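Speaker notes - Planning for an arm before you pay for one
Fri 16 January, afternoon session

Welcome them in, let the back rows settle. Say thank you for coming to a budget talk after lunch, I know what I'm asking of you all!

Start with the shopping list story. When we began planning the Galeneo bench we had a lovely long list of arms and a very short list of jobs for them to do, and I'd gently suggest doing it the other way around. Write down the job first, in plain words. Ours was "pick up a small numbered block and put it in a tray." Then build that job in simulation before anyone signs anything.

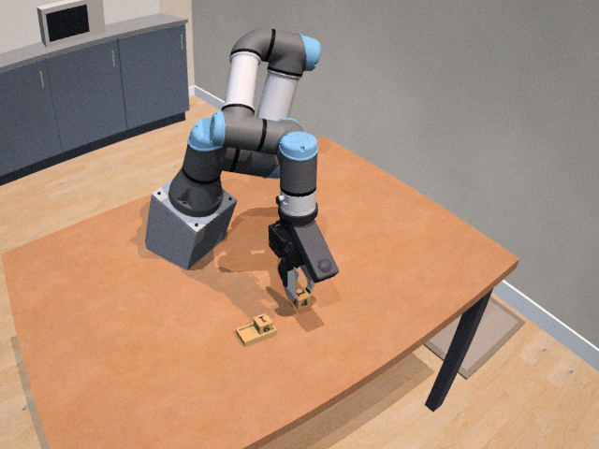
The Galeneo bench in simulation: arm, table, tray and number blocks.

Let them look for a moment. Then talk about the table, because everybody skips the table. Reach, pedestal height, how much room is left between the arm and the wall - you can move all of that with a mouse on a Tuesday morning and it costs you nothing. We tried 9 layouts (some of them were pretty silly) and kept two.

Now the gripper. Slow down here. On our first budget sheet the gripper was one line near the bottom, and I'm a little embarrassed by how small that line was. Fingers and pads need their own line, and so do spares.
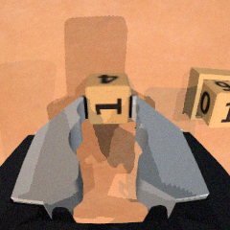 So ask the supplier what a replacement set costs and how long it takes to arrive, and get that in writing with the quote. We had quotes from Plillix and Kutberg side by side, and the arm prices were close enough that the spares and the training days made the decision for us.

Hold back 20 percent for things you haven't thought of yet. Mention the 342 dollars we spent on cables, pause for the laugh, move on.

Close with dates. Orders go in during February, so anyone who wants the blank planning sheet should come find me at the coffee table, and bring your floor measurements if you have them.

2 comments
9 shares

Related
Slaoui workshop notes: leasing or buying?
What to ask before a supplier visit
A simple budget sheet for small labs

We use cookies to remember your settings. Accept / Manage choices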